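Moving a standing desk up one flight, no elevator
Posted in August by dgourlay_k, 9:40 PM

I have to get an electric standing desk to the second floor. The box said 171 pounds and I threw the box away. The stairs are 35 inches wide with a turn at the top. Take it apart or carry it whole?

struan_f
Take the top off. It's 6 bolts on mine. Carry the legs up separately and you can do it with two people.

Kwanho
I wouldn't. Every time you back screws out of particle board they hold a little less. I carried a Serkik whole up 19 steps with my brother-in-law and it was fine.
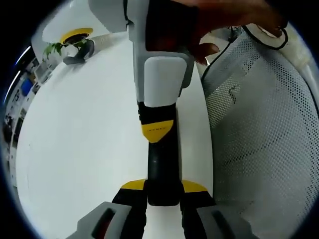

The part to watch is the turn. Stand the desk on its end before you get there and have the taller person go below. Tape the cord to the crossbar so it doesn't drag.

struan_f
If the bolts go into metal inserts, taking them out does no harm. Look before you decide. A whole desk on a turn is how drywall gets holes.

Kwanho
Mine were plain wood screws. Check which kind you have.

dgourlay_k
Just looked, metal inserts. Top is coming off. Do the legs need to be all the way down first?

struan_f
Yes, lowest setting, then unplug it. Bag the bolts and tape the bag to the frame.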